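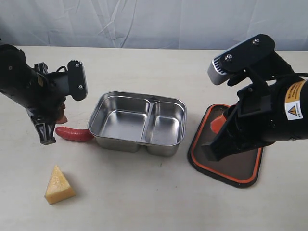
Shared Table Practice Project
Progress report to the Jondberg fund, second period
June 6, 2024

Dear friends at the fund,

Thank you again for your patience while we moved our reporting date, and for the kind note that came back with the last report. We read it out loud at lunch. The short version of this period is that the written practice for two-arm tabletop work now exists as a complete draft, that we have been living by it ourselves since the spring, and that it has changed more than we thought it would once real people had to follow it on a long afternoon.

You may remember that we set out to write down how a small team should run food-handling tasks on two-arm stations: how the table is laid, who may reach in and when, what gets logged, and what counts as a finished attempt. The big safety standards cover the machine and the room quite well, and we lean on them gratefully. What we missed, and what our partners at Tradaswood had been asking for, was guidance on the ordinary middle part of the day, the part with a lunch tray and a piece of cheese in it.

What we did this period

We ran 3366 logged attempts under the draft rules, spread over 39 working sessions at the Poirier workshop. The task family is the packing one described in our proposal, with a divided steel tray, its lid, and a small set of food items to be placed in the compartments. We kept the task plain on purpose so that any trouble we ran into would be trouble with the rules.

Of those attempts, 144 were set aside on review. Most of them went for the same dull reason, a start layout that did not match the one written on the session sheet. We had a rule for this already, but it was on page six and it was phrased like a tax form. It is now the first rule in the draft, and it is one sentence long: lay the table, read the sheet aloud, then release the arms.

Rules that changed

1. Reaching in. The old wording let an operator straighten an item "when the arms are still." People had very different ideas of still. The rule now asks for the stop to be pressed and called out before any hand crosses the table edge, and the same person who pressed it is the one to release it.

2. Where the lid goes. We used to leave this to the operator, and it made the logs hard to compare. The lid now lies flat beside the tray, clear of the compartments, until the packing step has been signed off.

3. What counts as placed. An item counts once it is inside its own compartment and the gripper has let go and moved clear. Leaning against a wall is fine. Reviewers check this from the wrist view, with the fingers open and away from the tray.

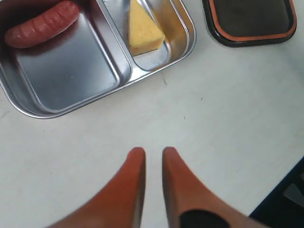 4. Labels on the arms. Warning labels must stay readable and uncovered, and tape, cable ties and sticky notes are to be kept off them. We were guilty of the sticky notes.

5. Ending a session. The last entry is written at the station, before anyone goes for coffee. This has been the least popular rule by a good margin, and we are keeping it.

What has been slower than planned

The review form is still too long. Wukine, who are building the logging tool, sent us a trimmed version that we liked very much, but it dropped the field for near misses, and we would like that back before we ask anyone outside the project to use it. We also received 164 written comments on the draft from the partner teams, which was a lovely surprise and has taken a good while to answer properly. The comments on reaching in are all answered, and the ones on review are next.

Spending is in line with the plan, apart from the printing money, which we have hardly touched.

Next period

In July we will send the revised draft to all partner teams and ask each of them to run it for a few sessions without our help. We would be very glad to have someone from the fund sit in on one of these, if the calendar allows. The full session log and the comment table are attached separately.

With warm thanks,
The Shared Table project team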